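Progress report: hand-held demonstration work, kitchen and sink tasks
Category: Project Updates / Grants
2022-02-18

Prepared by Trinidad Lozano, Skistevitz, for Siriporn Kamolrat at the Saithong fund

This report covers the work since our last update in September. It follows the headings in the grant letter, except that staffing and equipment are combined, as agreed on the phone.

Status

The project is on schedule for data collection and behind schedule for training. We said we would have 100 hours of usable demonstrations by the end of the grant year. We now have 60 hours that have passed review. The first policy trained on sink tasks was due last month and is now planned for the next reporting period.

What we did

Most of the period went to demonstrations in real kitchens. A person holds the gripper tool, carries out the task as they normally would, and the camera on the tool records it. We had planned to do half of this by remote control, with an operator driving the Baster arm from a second station. We cut that back after the first few weeks. The operators needed much longer for each task, and they tired quickly on anything that called for turning the wrist. Remote control is now used only for checks on the arm itself, where we need to know what its joints can reach.

The hand-held sessions cover seven tasks. They are rinsing a cup, moving a cup to a rack, opening and closing a tap, wiping a counter, hanging a cloth, picking up a sponge, and putting a bottle back in its place. Each person gets a short practice round before recording starts. We ask them to work at a normal pace and to keep the tool pointed at whatever they are handling.
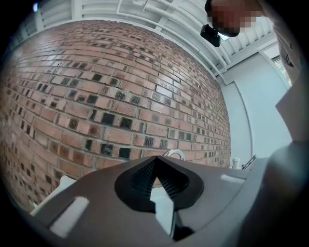 The last instruction is the one people forget most often. Between steps they look up or turn to talk, and the tool comes up with them. Those stretches are trimmed in review if they are long. If they are short we leave them in, so that the model sees how the approach to the counter begins.

Kitchens vary more than we allowed for in the proposal. Wall surfaces, window light and counter height all affect how well the tracking holds. Plain white walls have given us the most trouble. Walls with a lot of pattern track well. We have started to note the wall type on the session sheet.

Review and rejected material

Every session is watched once at double speed by someone who did not record it. The usual reasons for rejecting one are lost tracking, a task left unfinished, or fingers that slipped on the object and were then helped along by the other hand. We rewrote the guidance on the second hand after the first batch was reviewed. It may hold an object steady, but it may not move it.

Staffing and equipment

Both part-time collectors have stayed on. A third started in January and works mostly on review. The soft fingers wear out faster than the supplier's sheet led us to expect, and we have ordered 50 spare pairs from Herkilik. The order is charged to the consumables line and does not change the total budget.

Delays

Training is late for two reasons. The label format changed partway through collection and the older sessions had to be converted. The conversion script also dropped the finger width on part of the data, which was found only when the first test run opened the gripper over the sink and would not close it. The script is fixed and the files have been converted again.

Next period

We will finish collection, train on the tap and cup tasks first, and run the result on the Baster arm in our own test kitchen. We would like to move the demonstration day back by one month and ask for your written approval of that change. A corrected spending table will follow separately.

Trinidad Lozano

0 comments | 7 shares

Contact | Copyright 2022 Skistevitz | Back to top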